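ロボットの「手」をつくろう! 共同工房のものづくりノート

みなさん、こんにちは。トーン・ファン・レーウェン(Toon Van Leeuwen)といいます。名前が長いので、工房の子どもたちには「トーンさん」と呼ばれています。ベルギーから日本に来て、いまは「オナリ工房」という、近所の人がみんなで道具を使える場所で、毎日のように何かを組み立てたり、ばらしたりして暮らしています。

オナリ工房は、もとは大きな倉庫でした。ドアを開けると、のこぎりや、はんだごてや、3Dプリンターがならんでいて、奥のほうから、だれかがねじを落とした音がチャリンと聞こえてきます(落とした人はたいてい私です)。七月になると、とても暑いのですが、夏休みの自由研究の相談に来る子がふえて、にぎやかで、私はこの季節がいちばん好きです。

きょうは、その工房でつくっているロボットの手の話をします。「ロボット」と聞くと、二本足で歩いたり、おしゃべりしたりするものを思いうかべる人が多いかもしれませんね。でも、工場や研究室ではたらくロボットには、足も顔もなくて、うでと手だけ、というものがたくさんあります。私たちの計画は「トリティッツ」という名前で、つくえの上の物をつかんで、となりの箱に入れてくれるロボットをめざしています。言葉にすると、たったそれだけです。ところが、この「たったそれだけ」が、なかなかどうして、むずかしいのです。

まずは、みなさんの手で実験してみましょう

近くにあるえんぴつを、親指と人さし指の二本だけでつまんでみてください。できましたか? では、こんどは水の入ったコップを、同じ二本だけで持ち上げるところを想像してみてください(想像だけでいいですよ、こぼすと大変ですからね)。ちょっとこわい感じがしませんか。

みなさんの手には、片手に五本の指があって、皮ふには「さわった」「すべりそう」「つめたい」と教えてくれる、小さなセンサーのようなものがたくさん入っています。だから、コップがつるっとすべりそうになると、考えるより早く、指がきゅっと力を入れてくれるのです。すごいことだと思いませんか。私は五十年以上この手を使っていますが、ロボットをつくりはじめるまで、そのありがたさに気がつきませんでした。

ロボットの手のことを、英語で「グリッパー」といいます。「グリップ」は「にぎる」という意味ですから、「にぎるもの」ということですね。グリッパーにはいろいろな形があって、五本指のもの、空気ですいつくもの、ゾウの鼻のようにやわらかく曲がるものもあります。トリティッツのグリッパーは、いちばん基本的な二本指です。右の指と左の指が、おたがいに近づいたり、はなれたりして、あいだにある物をはさみます。カニのはさみや、お弁当に入っているおかずをとるトングに、少しにていますね。

指を動かす「リンク」のひみつ

では、二本の指はどうやって動くのでしょう。指の一本一本にモーターをつける方法もありますが、私たちはモーターを一つだけ使うことにしました。モーターは重いし、おこづかいにもかぎりがありますからね。

そこで活やくするのが「リンク」です。リンクというのは、両はしに穴のあいた、かたい棒のような部品です。棒と棒を穴のところでつなぐと、そこがひじやひざのような「かんせつ」になって、くるくる回ります。これを何本か組み合わせると、モーターの「回る」動きが、指の「とじる」「ひらく」動きに変わるのです。
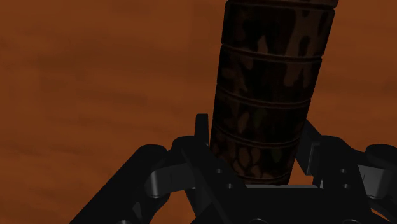
リンクのしくみは、あつ紙と割りピンがあれば、おうちでもためせます。あつ紙を細長く四本切ってください。長いものを二本、短いものを二本です。それぞれのはしに穴をあけて、長い、短い、長い、短い、の順に割りピンでとめると、四角い輪っかができます。短い一本をつくえの上におさえたまま、となりの長い棒を左右にたおしてみましょう。向かい側の短い棒が、かたむかずに、ずっと同じ向きのまま動いていくのが見えるでしょうか。これを「平行リンク」といいます。穴をあけるときは、目打ちの先がとがっていますから、おとなの人といっしょにやってくださいね。

指先の向きが変わらないというのは、物をはさむときに、とても助かります。もし、はさみのように指先がななめになりながらとじたら、つるつるした物は前のほうへにゅるっと逃げてしまうかもしれません。石けんをぎゅっとにぎったら飛んでいった、あの感じです。

まるい筒は、手ごわい!

さて、工房でいちばん話がもり上がるのは、「何をつかませるか」という相談の時間です。四角い箱は平らな面どうしがぴたっと合うので、わりあい楽です。でも、まるい筒になると、平らな指がふれるのは、ほんの細い線のようなところだけになります。ふれるところがせまいと、押す場所が少しずれただけで、筒がころんと回ってしまうことがあるのです。

上と下で太さがちがう筒は、もっとなやましいですよ。太いところに合わせて指をひらくか、細いところをねらうか。それに、下のほうをはさめば上が重たくてたおれやすくなりますし、上のほうをはさもうとすると、うでをそこまで持ち上げなければなりません。みなさんなら、どこをつかみますか? ほうきを持つときに、手の場所をあちこち変えてみると、考えるヒントになると思います。

そうそう、もようのことも忘れてはいけません。カメラで物をさがすロボットは、色や明るさの変わり目を手がかりにして「ここからここまでが一つの物だな」と考えることがあります。ですから、まだらもようの物を見ると、もようの変わり目と、物のふちとを、まちがえることがあるのです。草むらのバッタをさがすとき、みなさんもこまるでしょう? ロボットも同じようなところでこまるのだと思うと、なんだか少し、かわいくなってきませんか。

コンピューターの中でれんしゅうする

工房では、本物の部品を動かす前に、「シミュレーション」をします。コンピューターの中に、にせもののつくえと、にせもののグリッパーをつくって、そこで何度もれんしゅうさせるのです。私たちが使っているプログラムには「ジルテル」という名前をつけました。意味は、とくにありません。ひびきが気に入ったのです。

ジルテルの中なら、どんなに失敗しても何もこわれません。ある晩、私はれんしゅうを812回くりかえすように命令して、安心して家に帰りました。ところが、指をひらく命令を書き忘れていて、翌朝見たら、グリッパーはとじたまま、812回ていねいに物をこづいていました。あのときの工房の子どもたちの笑い声といったら、もう!

ただし、シミュレーションは本物そっくりではありません。本物のつくえはちょっとがたがたしますし、ねじはゆるみますし、ゴムの指先にはほこりがつきます。だから、コンピューターの中で上手にできたら、次は本物でためして、ちがうところを見つけて、またコンピューターに教えてあげます。行ったり来たり、ずっとそのくりかえしです。

工房のやくそく

オナリ工房で動く機械をさわるときには、やくそくがあります。長いかみの毛はむすぶこと。動いているリンクのあいだに、ぜったいに指を入れないこと。そして、電源を入れる人は、まわりに聞こえる声で「動かします!」と言うこと。おとなも子どもも同じです。私も毎回、ちゃんと言っていますよ。

部品のねじは「アールツの箱」とよんでいる青い引き出しに、大きさごとに入れてあります。グリッパー一つに使うねじは、ぜんぶで42本です。組み立てるときは、最初からきつくしめないで、まず全部をゆるくとめて、指がすうっと動くかどうかをたしかめてから、順番にしめていってください。さいごに余ったねじがあったら、そっとポケットに入れたりしないで、かならず私に見せてくださいね。

次の回では、指先にはるすべり止めを、みんなでくらべてみるつもりです。おうちに使わなくなった輪ゴムや、ふうせんの切れはしがあったら、ぜひ持ってきてください。工房は午後2時から開いています。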